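Small Ovens, Big Suppers: Your Questions

Updated 2 September 2026

Ever since I put up my little page on cooking with countertop appliances, the questions have been rolling in, and I love every one of them! These are the ones I get most.

Can I really cook a whole supper in a countertop oven?
Yes, and a good one! I feed two people from mine most nights. Chicken thighs on the bottom of the pan, carrots and onions tucked in around them, lid of foil for the first half. You do have to give up on the giant roasting tin, but you get used to smaller pans very quickly (and they're so much nicer to wash).

What do I do with recipes written for a big oven?
Start checking early. Food sits closer to the heat in a small oven, so the tops brown faster than you expect. I knock the temperature down a little and have a piece of foil ready. Madhu Tyagi wrote in to say she moves the rack down a notch instead, and I tried it with a potato gratin — perfect.

Dials or buttons?
Dials, dials, dials! I can set one with floury hands and without my glasses. Buttons are fine if you like an exact number, but I never miss them.

My knobs have gone sticky. How do I clean them?
Unplug the oven first and let it cool. Wipe around each knob with a cloth that's been wrung out well, and use a dry cotton swab for the groove underneath. If your manual says the knobs pull off, wash them in soapy water and dry them completely before they go back on. Please don't spray cleaner straight at the panel.

How much space should I leave around it?
Go by your manual, because it varies a lot. Mine asks for more room at the back than I'd guessed, so I gave up a bit of counter and moved the bread bin to the shelf. Keep towels and paper bags well away.

Is it worth preheating?
For cookies and anything with pastry, always. For reheating leftover lasagna I don't bother.

Will you do another holiday baking page?
Oh yes! It goes up in November, with Savita Rathore's cardamom shortbread, which fits beautifully on a small tray. If you have a favorite that works in a little oven, send it along. 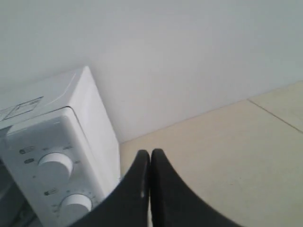
Recipes with weights as well as cups are the easiest for me to test, and do tell me the size of your pan.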